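Talk notes, Trunville repair evening, 10/4/22
Working title: **Open It Up! A Second Life for the Boring Black Tower**
Slot: 59 minutes with questions. Ilse Goossens is on the lights and has the spare clicker.

## Before I start

- Water on the left, screwdriver in the shirt pocket (last time I left it in the car and had to mime).
- Ask people to put phones on quiet, then forget about it and get going.
- Thank Karlijn Verbruggen for the room and Wim Kramer for lending his pile of old towers.

## Opening

Good evening! Quick show of hands: who has an old desktop at home, in a closet or under a desk, that they haven't switched on in a year? Keep your hand up if you've ever had the side off. Right, I want more hands up on that second one by the time we go home.

I love these machines. I love them the way some people love old bicycles. You can open them with one screwdriver, every part has an edge you can get your fingers around, and most of it only fits one way. Modern laptops are lovely to carry, but try swapping anything in some of them — you'll need a heat gun and a free weekend.

Tell the Skernon story here. Keep it short! I used to do the computers at Skernon, a small print shop, and they were ready to throw out the whole front office because the machines took forever to start. I went in with a bag of memory and a few solid-state drives, and the front office went on using those same computers for years. The owner still brings it up when I see him at the bakery.

(Pause. Sip.)

## Part one: laying it down

First thing, and I can't say it enough: shut it down properly, unplug the power cord from the back, then hold the power button in for a few seconds. That drains what's left.

Then lay the tower on its side. People skip this! They crouch on the carpet and reach in with the case standing up, and then they're pushing a memory stick sideways with no idea how hard they're pushing. Lay it flat with the open side up and you're pressing straight down, with your weight where you want it, and a dropped screw stays where you can see it (mostly).

Touch bare metal on the case before you touch a part. Do it again if you've walked off to get coffee. Cor Lambrechts uses a wrist strap and he's right, it's the better habit, so show the strap and pass it around.

Dust: soft brush, then short puffs of air. Hold the fan blades still with a finger while you do it. Outdoors if you can. My first one I did in the kitchen and there was gray fluff in the butter dish.

## Part two: finding your way around

Put it like a little town. Everybody laughs at this but they remember it.

- **Power supply.** The metal box with the big label. Leave it closed, always. All the thick bundles of wire start there.
- **Motherboard.** The big flat board everything else plugs into.
- **Processor.** Middle of town. We don't need to touch it tonight.
- **Graphics card.** If there is one, it's a card plugged into the board, and it can hide a slot or a connector you need.
- **Drive cages.** Metal frames for the hard drive and the optical drive. In a lot of office machines the drives come out with a colored plastic latch and no screws at all, and I think that's one of the nicest bits of everyday design there is!
- **Memory slots.** Long, narrow, with a clip at one end or both.

Invite two people up to point at the parts on Wim's tower. If nobody moves, pick Ignacio Nieto, he's a good sport.

About those colored latches: whoever picked blue for "you may touch this" did us all a favor. Several makers use some color or other for the parts meant to be handled, so look for it when you first open yours.

## Part three: memory, the big one

This is my favorite part of the evening, so slow down and don't rush it.

If you only ever do one upgrade, find out first what's holding the machine back. With plenty of old office towers it's memory. Open the programs you use on a normal day, check how much memory is in use, and if it's nearly full then more will help.

Match the type. The notch in the bottom edge of the stick sits in a different place for different generations, so the wrong kind won't go in. If it won't go in, stop! Get the board's manual or read the label on the stick you already have.

Steps, said out loud while I do it:

1. Open the clips on the empty slot.
2. Hold the stick by its ends, keep off the gold contacts.
3. Line up the notch with the bump in the slot.
4. Both thumbs, one at each end, straight down, evenly.
5. Listen for the click.

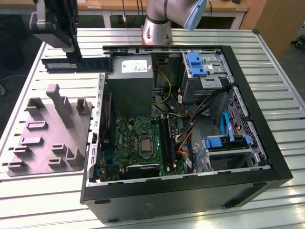 That click scares people the first time. It takes more push than you'd expect and the board may flex a little under your thumbs. A little is fine. If it's bending like a cracker, lift the stick out and check the notch again.

Once it's seated, look along the slot from the side. The stick should sit level from end to end and the clips should have come back up on their own. If one end rides high, press that end again.

When the computer won't start afterward, nine times in ten the stick isn't all the way down. Power off, unplug, reseat it. I had one at Wouters that took me three goes, with a whole office watching, so nobody here needs to feel bad about their second try.

## Part four: cables and closing up

Quick one if time is short. Check that no wire is resting on a fan. Tug gently on anything you might have bumped with your sleeve, data cables especially — they work themselves loose while you're busy somewhere else. Try the machine once before you put the panel back on, hands well clear, and then unplug it again to close up.

Keep the old parts. Put them in an antistatic bag, write on it what it came out of, and give it to somebody who can use it. The Indance swap shelf has roughly 900 bits and pieces now and it's a joy to dig through.

## Questions I usually get

**Can I mix old and new sticks?** Often, yes. They'll normally run at the pace of the slower one. A matched pair is less fuss.

**Will I lose my files?** Adding memory doesn't touch them. Back up anyway, you should be doing that already!

**Is it worth it on a really old one?** For writing, mail and photos, I'd try it. For the newest games, no.

## Practical

Hands-on tables are in room 607 straight after this. Bring your own tower or use one of Wim's. The next evening is in February, and it's all about drives: ask Karlijn to put you on the list.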